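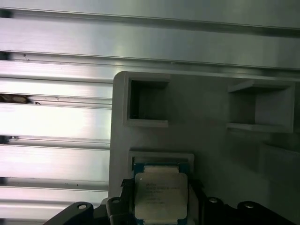

Section 5. Hanging the members' show

1. Sort entries by size. Wen-hsiung Yen keeps the Rerville list and will defend it.
2. Fit two D-rings to each frame. String is a cry for help.
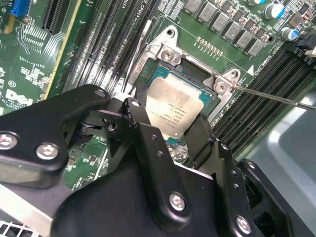
Processor in its socket, Dell motherboard.

3. Hang the large oils first — they sulk if moved later.
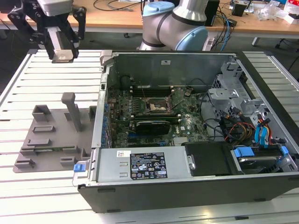
4. Leave 8 inches between watercolors.

Note: Hayley Horrocks judges at eye level. Hers, as it happens.

Caution: Do not rehang your own picture after judging. We can tell.

5. Stick on the labels and lock the Umivdale Room.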